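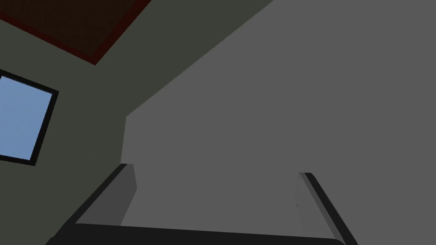

Section 3: Practising in the simulator before you touch the real arm

I wrote this section after our packing room at Lulstead got its first arm, and I've kept it in the order I wish I'd been taught it. If you've come over from hand packing, as I did, set aside a quiet morning and do the whole thing on the screen first. You can't dent anything in there, and you can't hold up the line either.

You'll need your login card, the Sevville practice program on the training computer, and the handset from the charging shelf. The handset is the same one you'll use on the floor, so get used to the feel of it now.

Starting up

1. Switch on the training computer and log in with your own card. Please don't borrow someone else's! The program saves your hours against the card, and sorting it out afterwards is a proper nuisance.

2. Open the practice program and choose Gripper View. You'll be looking along the fingers from just behind the base. Everybody finds this odd to begin with (I kept tilting my head), but it settles down after a few goes.

3. Check that the message bar says PRACTICE. If it says LIVE, stop, let go of the handset and fetch the shift lead.

4. Press Home and wait for the tone.

Note: the practice room is very plain, with flat walls and hardly any shadow. It's easy to misjudge how far away a big grey surface is when there's nothing on it to go by. Use the distance reading until your eye gets used to it, and go slowly.

Opening and closing the fingers

5. Squeeze the trigger gently. The fingers close as you squeeze and open as you let go. Do this with nothing between them until you can stop halfway without thinking about it.

6. Open them fully, then turn the wrist left and right with the thumb wheel. The whole view tips as the wrist turns, so walls and windows will lean over at all sorts of angles. The room hasn't moved, you have.

7. If you lose track of which way is up, press Level. I still use it every day and I'm not a bit ashamed.

Caution: the practice program lets you drive the fingers straight at a wall and only gives you a beep. The real arm will stop hard, lock itself and show fault 97, and then it has to be cleared with the key. Treat every beep as if it were the real thing.

Your first pick

8. Choose Carton, Small from the object list and put it on the practice bench.

9. Bring the gripper in with the fingers wide open, then line up so the carton sits midway between them. If one finger touches before the other, back off and come in again. Don't try to nudge the carton across.

10. Close until the grip light turns green, lift, and hold still while you count to three under your breath. Put it down gently. Repeat until it gets boring, because boring is what we want on the floor.

To clear a muddle, go to Room, then Reset, and type 2385. That puts everything back where it started and keeps your hours.

How the job changes

I'd rather say this plainly here than have people hear it by the kettle. The arm does the lifting and stacking, and two of us look after it on each shift. The rest of the old bench work is now checking, labelling and dealing with the awkward orders that the arm can't manage, and there are plenty of those. My shoulders are much happier. I do miss the chatting, though, as you used to stand elbow to elbow all morning and now you're spread out along the line with a screen each. We've moved the tea break so that both ends of the room go together, and that's helped a good deal.

The rota changes too. You'll swap between the arm and the checking bench every 2 hours, and please do swap, even when you're in the middle of a good run. Watching a machine that's behaving itself is more tiring than you'd think, and people start to miss things.

If you try all this and decide it isn't for you, tell your shift lead before you sign off the section. Checking bench only is a proper choice, and several of the old hands have gone for it.

Finishing off

11. Press Home again and wait for the tone before you put the handset down.

12. Log out, take your card and put the handset back on charge with the light facing you.

13. Sign the Section 3 sheet in the Grewal folder. Your floor session can be booked once the shift lead has signed underneath.

Last changed May 16, 2023. The steps for the new handset go in from September, in Section 4.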